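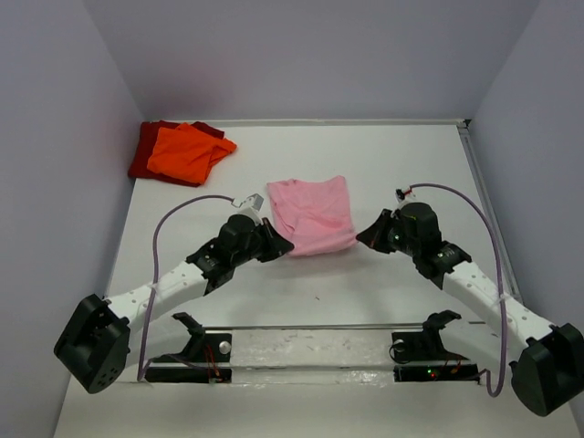 How many examples does a two-arm cloth task need before training is worth starting?

For a single task with three or four cloths, plan on 40 clean episodes for a first training run, and expect to need several times that before the policy copes with cloths it meets in odd positions. The first run is there to find faults in your data. Do not wait for the full set before you train once.

Unit 4: Collecting demonstrations with soft objects
Course notes, Jidumdale workshop
Prepared by Guðlaug Ketilsson, with lab sections by Dougal Menzies

Read this before your first bench session. Bring the session sheet from Unit 3. The Tarnora recorder software is already set up on the bench machines and you should not change its settings.

4.1 What counts as an episode

An episode starts when the recorder starts and ends when the operator lets go of the controls with both arms back at rest. Everything between those two points is used in training, including pauses. If you stop for ten seconds to think, the policy gets ten seconds of examples of standing still over a cloth. Plan the move before you press start.

Each episode carries one task label. Use the wording on the session sheet exactly. "Move the cloth to the pile" and "put the cloth on the pile" will be stored as two different tasks, and somebody has to merge them by hand later. Last January that took Grímur Bisgaard most of a Sunday.

4.2 Why cloth is a separate unit

In Unit 3 you worked with blocks. A block has one shape, and a note of its position and angle is enough to put it back where it was. A cloth has no fixed shape. Drop it twice from the same height and you get two different heaps. This has two results for collection.

First, you can't repeat a start state exactly, and you should not try. Pick the cloth up, let it fall, and leave it. Students often tidy the cloth flat between episodes without thinking about it. A set made of neat starts gives a policy that only works on neat starts.

Second, the grasp point matters more than the path. Most failed cloth episodes in our records are bad pinches: the fingers close on one layer when they needed two, or close on nothing. Go in low, close slowly, and lift a little before you travel.

4.3 The views

The recorder stores a fixed view of the whole workspace and a view from the wrist. They do different jobs. The fixed view tells the policy where the cloths are in relation to both arms. The wrist view tells it what is near the fingers, and it changes with every move of the arm.

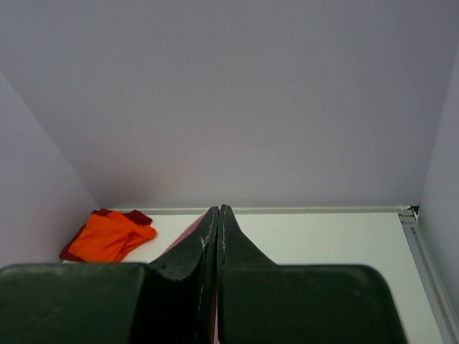 Fig. 4.2. Wrist view, fingers together, with the orange and dark red cloths by the back wall.

Notice how much of the wrist view the gripper takes up. A cloth directly under the pads may not show at all. When you check an episode, play both views side by side, and reject it if the target cloth is out of sight in both for more than two seconds.

Color helps at this stage. Strong colors on a white surface are easy to find in either view, and you will be able to see your own mistakes on playback. Pale cloths come in Unit 6, once you have a working baseline.

4.4 Running a session

Work in pairs, one operator and one logger. Swap after every 25 episodes. Operators get slower and less careful past that point, and it shows in the recordings.

Before the first episode, move each arm through its full reach and check that the cables run free. Open and close both grippers. Check both views on the monitor. Wipe the table if there is lint on it.

Between episodes, the operator resets the cloths and the logger writes one line: episode number, label, keep or reject, reason if rejected. Write the line before the next episode starts. Logs filled in from memory at the end of the session don't match the recordings.

Vary which cloth is the target and which side of the table it starts on. Where cloths overlap, keep some episodes in which the top one is the target and some in which the lower one is. Juniper Kowalczyk's group left out the second kind last term, and their policy took the top cloth every time whatever the label said.

4.5 Keep or reject

Keep an episode if the task was finished, even if the first grasp slipped and the operator tried again. Recoveries are useful. Reject it if a hand entered the workspace, if an arm hit a wall or the rail, if a view dropped out, or if the label doesn't match what was done.

Rejected episodes are moved to the reject folder. Do not delete them. We use them in Unit 7.

4.6 Size of the shared set

The shared Makavik set stands at nearly 1,000 episodes across all groups. Your group's episodes are added after Aksel Hafþórsson has checked the labels. Until then, train only on your own.

Exercises

1. Record 25 episodes of one task. Report how many you kept and the most common reason for rejection.
2. Exchange logs with another group. Review their episodes without reading the keep/reject column, then compare.
3. Train on the fixed view alone, then on both views. Describe where the two policies fail.

Reading for next week: Marchand handout, sections 2 and 3. Skip the part on calibration.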